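Wiveck to switch to color-coded recycling bins from August

9 Feb 2024

Households in Wiveck will sort their recycling into separate colored bins starting in August, the town council decided at its meeting this week. The change ends the single mixed bag that has been collected at the curb for the past 17 years.

Under the new plan, blue will be used for metal and glass and red for batteries and small electrical items. Paper and cardboard will still go out in bundles, tied or boxed, on the same day as now.

The work will be done by Arnico, which already runs the trash routes in Wiveck and in neighboring Hebden. The company will deliver bins to 2,590 homes over the summer. Apartment buildings will get larger shared containers, and building managers will be sent a separate letter about where to put them.

A trial took place last year in the Kendik district, where 1,156 homes used the colored bins. The council said the amount of material rejected at the sorting plant went down during the trial, mostly due to fewer batteries turning up in the mixed bags. Batteries can start fires in trucks and at the plant, and the town has been looking for a way to keep them apart.

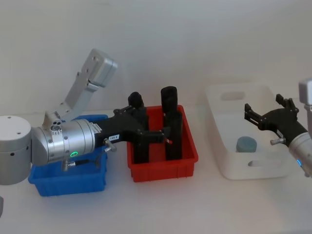
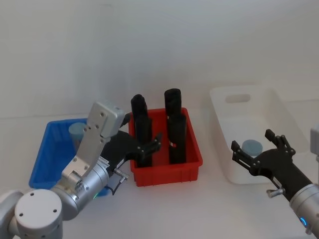
Blue and red plastic bins.

Some residents at the meeting asked about space. Older houses near the river have narrow front steps and no side yard, and several people said they had nowhere to keep two more containers. The council said those streets can ask for a smaller size that stacks – the form will be on the town website and at the library desk.

There is no charge for the first set. A lost or broken bin will cost $5 to replace.

Collection days stay the same for now. Arnico said it may change the order of some routes once the new trucks arrive, and that any household affected will get a card in the mail before the first pickup.

Mixed bags will still be taken until the end of August. After that, bags left at the curb will be tagged and not collected. The drop-off site on the Hebden road will keep its present hours and will go on taking oil, paint and large appliances.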